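Facilities and Workplace Support
Unit 5: Shared desks – setting up, clearing and handing over

Handout for the afternoon session. Read it before class and bring it with you, since we will be using the desk record sheet at the end. Notes from Unit 4 (chairs and seat height) are assumed.

5.1 What counts as a shared desk

A shared desk is any work surface that two or more people use at different times without one of them having first claim on it. A long bench where four people sit side by side all week in the same seats is not a shared desk for our purposes, even though they share the top. A single desk in a corner that the morning person leaves at noon and the afternoon person takes at 1 p.m. is.

The difference matters when you plan cleaning and storage. People with a fixed seat keep their things on it. People without one carry their things in and out, and the surface has to be clear at every changeover. Most complaints that reach a facilities desk are about changeovers. The Kerslake office, which we use as the running case in this unit, logged 36 complaints about desks over one quarter, and 12 of them were about items left behind by the previous person. The next largest group was about cables.

5.2 Parts of the desk

Learn these terms. They are used on the record sheet and in the test.

Top. The working surface. White and light gray tops are common in shared areas. They show marks early, and small marks wiped the same day usually come off with a damp cloth.

Front edge. The side the user sits at. It may be straight or curved. A curved edge changes the usable depth from one part of the desk to another, so always measure depth at the seat position and write down where you measured.

Privacy panel. An upright screen fixed along the far side or between positions. It blocks the view of the person opposite. It does very little for sound unless it is tall and padded, and you should not promise a user that it will.

Panel bracket. The clamp that holds a panel to the edge of the top. Clamp brackets can be moved without drilling. They can also work loose, and a loose bracket is the usual cause of a panel that leans or rattles.

Grommet. A fitted opening in the top for cables. Some have a cap. A cap that has gone missing should be reported, as small items fall through.

Modesty panel. The board below the top, at leg height. Do not confuse this with the privacy panel. Last year half the class did.

5.3 Zones

We divide the top into three zones, measured from the seat position.

The near zone is what the user can reach with the elbows at the sides. Keyboard, mouse, notebook. Nothing should be stored here.

The middle zone is reached with the arm out but the back still against the chair. A phone, a glasses case or a pen belongs here while the person is working.

The far zone is reached by leaning. Drinks can go in the far zone if they have a lid and are kept away from the cable opening. Open cups are a separate matter and each site sets its own rule. At Kerslake the rule is lids only, at all desks, and Shona Trevaskis, who ran facilities there when the rule came in, reported that most people had switched within a month.

On a long desk the zones overlap. One person's far zone is the next person's middle zone. Where there is a gap between two panels, things tend to collect on both sides of it. Keep this in mind when you place the panels.

5.4 Clearing between users

The order below is the one used at Kerslake. Other sites change steps 3 and 4 around and that is fine.

1. Look at the whole top before touching anything. Note what is there.
2. Sort what you see into personal items, site equipment and trash.
3. Take away the trash.
4. Move personal items to the holding tray, one tray per desk position, with the desk number and the time written on the slip.
5. Check that site equipment is present and that its cable runs where it should.
6. Wipe the top from the far side toward the front edge.
7. Check the brackets by hand. Press lightly on the top of each panel. If it moves, tighten the clamp or report it.
8. Fill in the sheet.

Phones need more care than the rest. Two phones of the same color are easy to mix up, and a phone lying face down gives you no lock screen to go by. Do not turn it on to find the owner. Record the position on the desk where it lay, put it in the tray and lock the tray away. Alby Ngata's short note on lost property (in the reading pack) covers what to do when two people describe the same phone.

Eyeglass cases are often left behind and are often needed back the same day. Do not open a case to see if it is full. Put it in the tray closed and mark the slip "glasses case".

Drink containers go in the tray only if they are lidded. If the lid is loose, stand the container in the kitchen with a slip on it.

5.5 Panels: placing and moving

The Kerslake desks were fitted with Pranwood panels on clamp brackets. The same points apply to most clamp-on panels.

Set the bracket on the edge before you bring the panel to it. Two people should lift any panel wider than the desk is deep. Keep the brackets in from the ends of the panel so that the corners are free and can be wiped. Tighten by hand first, then a quarter turn with the key. Too much force marks the underside of the top, and we have seen tops returned for this.

When two panels meet on a curved or angled desk, they will not form a straight line. Leave a gap wide enough for a hand. A narrow gap traps paper and dust and cannot be cleaned.

The supplier's sheet gives a clearance of 300 mm between the top of the panel and any shelf above. Treat this as a minimum.

5.6 Reading a desk

The exercise in class is done in pairs. One person reads, the other writes. You are looking for the things a person walking past would miss: what kind of item it is, which zone it lies in, and what you would do with it under 5.4. Use the terms from 5.2. 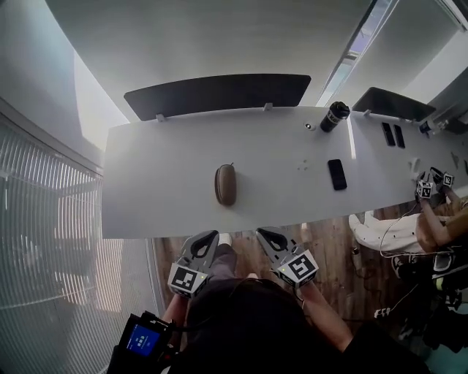

WORKED NOTES: DESKTOP ITEMS

Panels. Two dark panels on the far side, one larger than the other, the smaller one set at an angle. Gray clamp brackets. Nothing to say about tightness until someone has pressed on them, so the entry reads "not yet checked".

Personal items. Brown glasses case, black tumbler with a dark lid, black phones. All go to the tray. The phone near the front edge lies apart from the pair near the smaller panel, so it gets its own slip. Write both positions down before lifting any of them.

Small round item toward the back, left of the tumbler. Could be a grommet. Write "possible grommet" and confirm by touch.

Device with a cable, far right end. Treat as site equipment until shown otherwise. Leave in place and follow the cable.

Surface. Faint gray marks between the glasses case and the nearest phone. Enter under "marks" and wipe at step 6. If they remain, enter them again under "marks after wiping". Many students leave the second entry out.

5.7 For next time

Complete one record sheet for a shared desk you have access to. A library table will do. Saskia Stubbs will collect the sheets at the start of the session and Cameron Nepia will go over the tray slips, which were poorly filled in last time.

Reading: pack pages on cable routing, and the Drumano cleaning chart for light-colored tops. The chart is also pinned up in the workshop next to the sink.

Unit 6 deals with meeting tables.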